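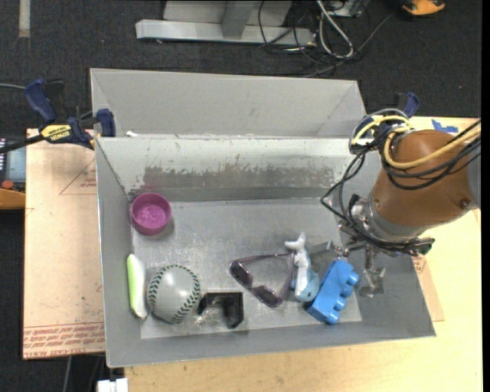 Lourenço Figueiredo
Fiction contributor

The Last of the Barredo

My uncle left me a bottle of rum and a list of people I wasn't allowed to give it to.

The list was longer than the will. My cousin was on it, for putting cola in the Keltach twelve-year-old at somebody's christening. The vicar was on it, no reason given. I was on it too, near the bottom, but he'd crossed me out in a different pen, so at some point I must have done something right.

The bottle was a Barredo. If you don't follow rum that won't mean much, and if you do you've just sat up a bit. They filled 900 bottles from the last casks before the distillery shut, and mine had the number written on the label in brown ink: 141. My uncle bought it off a ship's cook in Prellport, or won it off him, depending on how late in the evening you asked. He kept it in the cupboard with the fuse box and never opened it. He'd take it out at Christmas, hold it up to the lamp, say 'look at that' and put it back again.

So now it was mine, and I did what anyone would do and put it in the cupboard with my own fuse box.

I lasted until June. I'd gone along to the tasting club that meets over the bookie's in Stendum (I go for the crisps as much as anything) and I made the mistake of mentioning it. You know when you say something in a pub and the next table goes quiet? It was that, only it was our table. Then a woman called Maureen, who I'd never heard say a word beyond 'vanilla', put her glass down and said, 'You've got a what?'

She was at my door the next evening with two glasses wrapped in a tea towel.

'I'm not here to drink it,' she said. 'I just want to look at it.'

'You've brought glasses.'

'I always carry glasses.'

I let her in. What else could I do, it was raining. I got the bottle out and stood it on the kitchen table, and she walked right round it, slowly, like someone buying a horse. She tipped it and watched it run back down the inside of the neck. She read the label, then she got her reading glasses out and read it again.

'My husband worked there,' she said. 'At Barredo. Two years, before we were married. He wrote the numbers on.'

I looked at the brown ink. The 4 had a little tail on it, like a fish hook.

'Is that his?'

'That's his four,' she said. 'He did it on cheques as well. The bank used to ring up.'

I didn't know what to say, so I put the kettle on, and then I felt daft standing there with a kettle when there was a bottle of rum on the table and a woman looking at it like that. I asked her what it was supposed to taste like. She said he'd never told her. They weren't allowed any, the lads on the labels, and by the time the two of them could have afforded a bottle there weren't any about. He used to say it smelled of burnt oranges and wet rope and that was all she'd ever got out of him.

I thought about the list. It was pinned up inside the cupboard door, because I'd never been sure whether it was a legal document. I went and read it from top to bottom, all those names, and Maureen's wasn't there.

'Right,' I said, and got the corkscrew.

'You can't!' she said. 'It'll be worth a fortune.'

'You unwrapped the glasses ten minutes ago, Maureen.'

She looked down at them. She had, too.

The cork came out in crumbs. I had to pour it through a tea strainer, which I expect would have put me straight back on the list, and we had it in her two glasses with bits of old cork going round on top regardless. It was much darker than I'd thought it would be. We both had a good long sniff before either of us was brave enough to drink.

I'd love to tell you it was the finest thing I've ever had in my mouth. It was sweet at first, then smoky, and then there was a sort of attic taste – old suitcases, that kind of thing – and after that a long warm bit that went all the way down and stayed there. I've had nicer from the supermarket. I've had a lot worse from people who charge more.

'Well?' I said.

Maureen had her eyes shut.

'There's no oranges,' she said. 'There's no oranges in that at all.'

'What about the rope?'

She had another sip and held it for ages. The rain was going sideways past the window and the kettle clicked itself off behind us.

'Oh, there's rope,' she said. 'There's definitely rope.' And she laughed, and then she had to borrow the tea towel.

We didn't finish it. She comes round now and then and we have a small one each, through the strainer, and she tells me what it's like this time. Last week it was tar and raisins. I've soaked the label off and given it to her, and she keeps it in her purse behind her bus pass.

I added my cousin's wife to the list, by the way. She asked if I had any ice.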